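Inicio — Cuaderno — Ayudas técnicas — Inventario — Buscar

Cuaderno de taller, octubre
Silla de ruedas plegable, tapizado azul. Revisión y ajuste de puños

Empiezo la hoja a las 9:20. La silla es la plegable del lote de Panganiban, la que usamos en la sala de la cama para ensayar traslados. En la hoja anterior quedaron tres cosas pendientes: el puño que giraba sobre el tubo, la holgura lateral del respaldo y decidir si se cambia la tela o aguanta otra temporada. También quería repasar los frenos, que en la última revisión quedaron un poco largos.

Presiones primero. La bomba de pie pierde por la boquilla, así que uso la de mano. Limpio las llantas con trapo seco y paso los dedos por la banda de rodadura de las dos ruedas traseras. Nada clavado. Los radios los repaso de dos en dos, apretando con la mano y escuchando. Hay uno en la derecha que suena más bajo que los vecinos. Le doy un cuarto de vuelta a la cabecilla y lo apunto para volver a mirarlo.

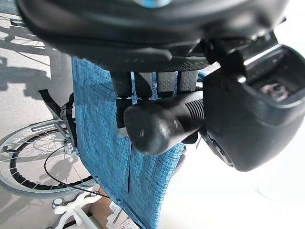 Los puños de esta silla entran a presión, sin tornillo, y por eso acaban girando cuando el pegamento se seca. El año pasado los pegamos con el adhesivo de Grarkar, el del bote pequeño, y duró menos de lo que esperábamos. Para sacarlos sin cortarlos, lo que mejor me ha funcionado es meter aire comprimido por un orificio. El extremo redondeado del puño tiene uno muy pequeño cerca de la punta, y con la boquilla fina apoyada ahí la goma se hincha lo justo y sale tirando desde la zona estriada. Hay que tirar recto. Si se tuerce, la goma hace tope y se marca. Tubo limpio con alcohol, diez minutos al aire, capa fina de adhesivo y puño dentro de un solo empujón. Con el segundo empujón ya no entra bien, eso lo aprendí con la silla anterior.

Adhesivo puesto a las 10:05. La ficha pide 60 minutos antes de cargar el puño. Dejo la silla quieta junto a la cama y mientras tanto hago la parte de la tela.

Tela del respaldo. Azul jaspeado, con costura vertical. El azul jaspeado disimula mucho la suciedad, y eso es bueno para el uso y malo para la revisión: hay que mirar con la lámpara de lado. Repaso la costura con la uña y no levanta hilo. Hay arrugas, pero creo que son de tenerla plegada en el almacén y no de que haya cedido. Para salir de dudas mido la flecha con la regla apoyada en los dos montantes: 4 mm sin carga. La apunto como referencia. Si en la próxima revisión ha crecido, se pide tela nueva.

El recambio de Wenov viene con un ancho distinto y habría que rehacer las vainas de los tubos. Prefiero no meterme en eso mientras la original aguante. El de Darnance parece que entra directo, pero el catálogo no da la medida entre costuras y tengo que preguntarla. Referencia en su lista: 185, hoja de tapicerías.

Holgura lateral. Se nota al empujar solo de un lado. Afloja el tornillo inferior del montante izquierdo, el que coincide con el tubo de la cruceta. Arandela gastada. Pongo una nueva de nailon y aprieto a mano más media vuelta. Queda mejor, aunque no perfecta — creo que el resto del juego viene de la propia cruceta y ahí no voy a tocar hoy.
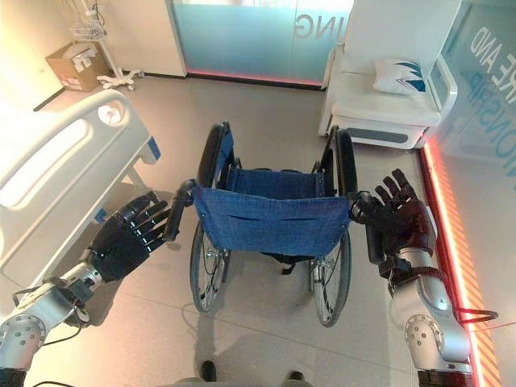 A las 11:15 vuelvo con los puños, pasado de sobra el tiempo de la ficha. Pruebo a girarlos con la mano y no se mueven. Luego con el guante mojado, que es como fallaban antes, y tampoco. Altura del puño al suelo medida con cinta en los dos lados: 94 cm, iguales. Aprovecho para recordar que conviene medirla siempre con las ruedas infladas, porque en la hoja vieja hay una diferencia entre lados que seguramente era eso.

Frenos. Acorto el recorrido moviendo la mordaza hacia atrás hasta que muerde sin esfuerzo. El derecho pide algo más de fuerza que el izquierdo. Los dejo así y vuelvo a mirarlos cuando la silla haya rodado unos días.

Pendiente:
- Preguntar a Darnance la medida entre costuras del respaldo.
- Volver a escuchar el radio de la rueda derecha.
- Pedir arandelas de nailon, queda una bolsa empezada.
- Boquilla de la bomba de pie.
- Etiquetar el bote de Grarkar con el mes de apertura.

Herramienta recogida. El alcohol está en el estante alto, no en el cajón.

Entradas recientes
Ruedas delanteras: limpieza de ejes y pelusa
Adhesivos para goma, notas de uso
Cama articulada: ruido en la barandilla
Lote Panganiban: estado de las sillas a la llegada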